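Swirls, baskets and one very white table

I promised back in January that I'd write something about the work corner once the wallpaper was up, and then I kept putting it off because I wanted to live with it first. Well, I've lived with it. I love it. My eyes needed maybe 11 days and then they stopped complaining!

The pattern is the loud one I kept going back to on the Claline site, the swirly seventies-looking paper in coral and lavender with little pops of yellow. I'd ordered nine samples and taped them all up, and every single morning I'd walk in with my coffee and look straight at this one. The sensible cream stripe never had a chance. A few of you wrote to say I'd be sick of it by spring, and we'll see, but so far I just feel cheerful when I walk in.

It goes on all three walls around the table. I did think about doing only the back and leaving the sides plain – that's what the nice lady on the phone at Dolletti suggested – but then you'd get that poster look, where the pattern just stops. Wrapping it around was more work at the corners (so much more work) and I'd do it again tomorrow. 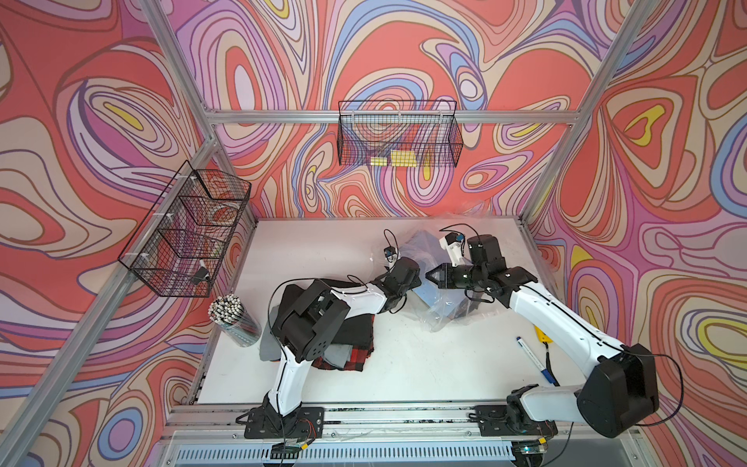 The table itself stayed white, and that was the one thing I never wavered on. With that much going on around it you need somewhere for your eyes to land. When I've got fabric out I can see what color it is, which sounds silly until you've tried to sort two nearly matching blues on a dark wood top under a yellow bulb. It does show scuffs. I've been at the gray marks with a damp cloth and a bit of dish soap and some of them come off and some of them are just part of the table now. Fine by me.

Then storage. I'm a piler by nature, so shelves are dangerous, and drawers are where things go to be forgotten. Black wire baskets it is! I like that you can see right through the mesh to the wallpaper, so they don't chop the pattern up the way a solid box would. One hangs from the bar across the back and the other is on the left, held on with white zip ties. I had proper brackets in my Wastard cart, two different kinds, and then I looked at the bag of zip ties in the junk drawer and closed the tab. They hold. If I change my mind about the height I snip them and start over. 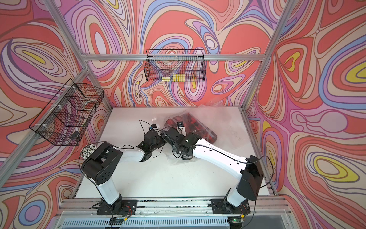 I'm trying very hard to keep the baskets nearly empty. The rule is that if it doesn't get used at the table, it doesn't get a spot up there, and so far I've been good about it. Ask me again in a few months.

Next on the list is a proper clean along the front rail and the slotted grille under it, with an old toothbrush and some patience. Grime loves a ledge.

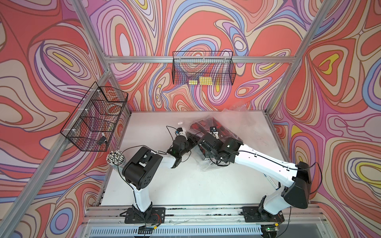 A few things people asked

Would I use a pattern this big in a small space again? Yes, and I'd go bigger. The tiny prints I sampled all turned to mush from across the room.

Did I have enough paper? Just. I ended up with one decent offcut and a handful of skinny strips, which I'm saving to line a drawer. Order the extra roll.

Are the silver bars getting painted? I went back and forth, and no. I had a lavender picked out and everything, but the plain silver gives the walls a kind of picture-frame edge and I've gotten fond of it. The lavender is going on the bathroom stool instead, probably next weekend if the weather's dry enough to paint outside.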